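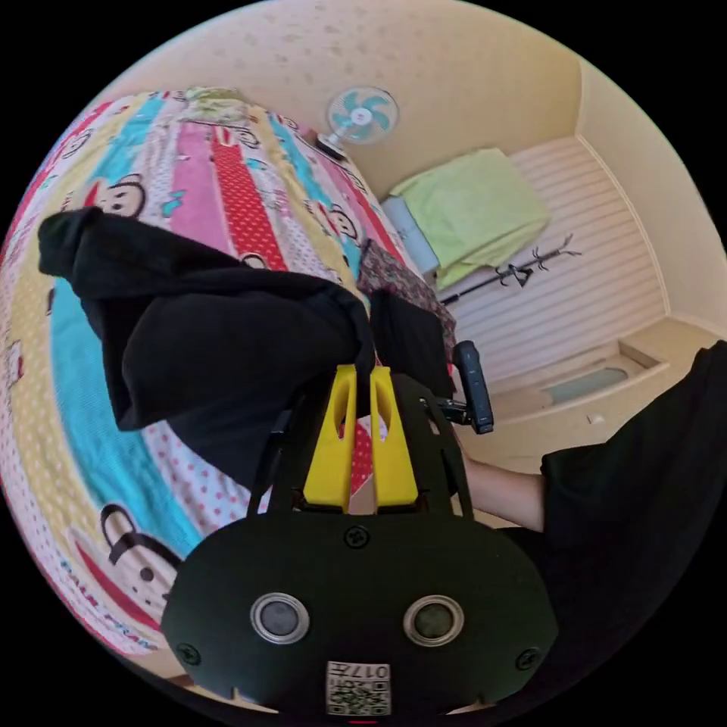
# broadcast-appointments

A table of senior appointments and departures at television and radio production companies, compiled from trade press notices and company announcements. Each row is one move: one person, one role left or taken, one company. The current release has 1353 rows.

Maintained by Hernán Mosquera and Rodel Evangelista at Fornley.

## Files

- `moves.csv` — the main table, UTF-8, comma-separated, header row
- `companies.csv` — one row per company, with parent company where known
- `roles.csv` — lookup from printed job titles to the role groups used in `moves.csv`
- `CHANGES.md` — corrections by release

## Columns in `moves.csv`

| Column | Type | Notes |
|---|---|---|
| `move_id` | integer | stable across releases |
| `person_id` | string | hashed; names are held in a separate file, on request |
| `company_id` | string | joins to `companies.csv` |
| `title_raw` | string | job title as printed |
| `role_group` | string | joins to `roles.csv` |
| `direction` | string | `in`, `out` or `internal` |
| `acting` | boolean | true if the title includes "acting" or "interim" |
| `announced` | string | year and month |
| `effective` | string | year and month; often blank |

A person who leaves one company for another produces two rows, an `out` and an `in`, with the same `person_id`. A move between divisions of one parent is coded `internal` and produces one row.
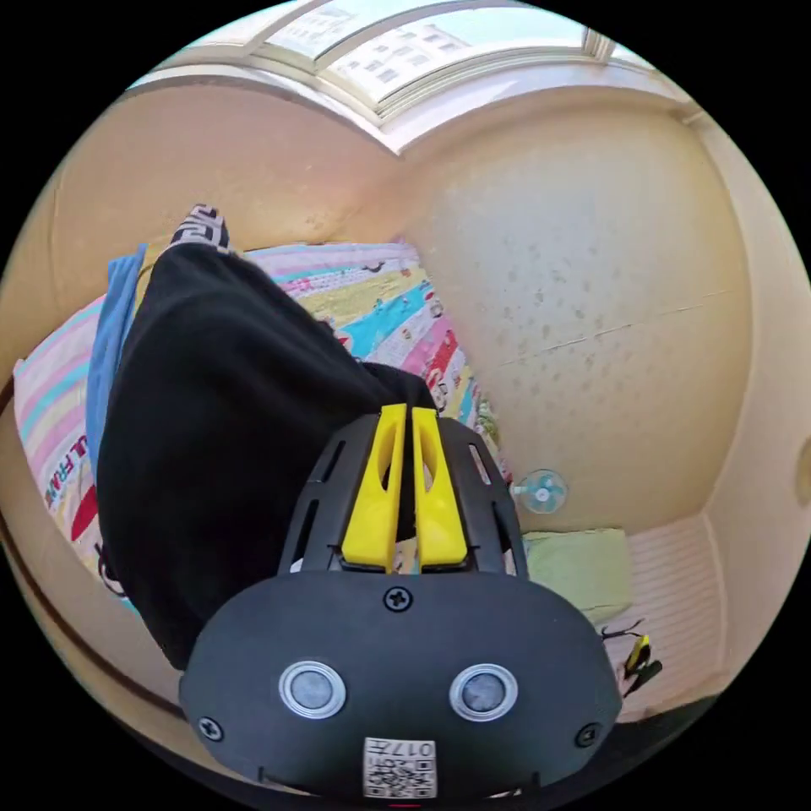 *Hand-held gripper with two yellow fingers.*

## Coding

Rows were coded by two people working separately. Around 200 rows were coded differently on the first pass, most of them in `direction`, and were settled by a third reading of the notice. The first-pass codes are not included.

Announcements that name a departure without a successor are coded as they stand. No `in` row is added until an appointment is printed.

Titles are grouped by duty. "Director of content" and "head of programs" fall in the same group at most companies. Storkley uses "controller" for a commissioning role and Cesitz uses it for a finance role, so the lookup in `roles.csv` is keyed on title and company together.

## Known problems

- `effective` is missing wherever the notice gave only "later this year" or similar.
- Espinoza changed its division names in August. Rows before that month keep the old names, and `companies.csv` carries both.
- Radio is thin. Only 4 of the sources cover it regularly, and 3 of those are regional.
- Freelance showrunners are left out unless a company gave them a staff title.

## Loading

```
import pandas as pd
moves = pd.read_csv("moves.csv", dtype={"person_id": str, "company_id": str})
```

Leave `announced` as a string. Parsing it as a full date sets every row to the first of the month.

## Corrections

Open an issue with the `move_id` and a link to the notice. Requests for the name file go to Rodel Evangelista and should state the intended use.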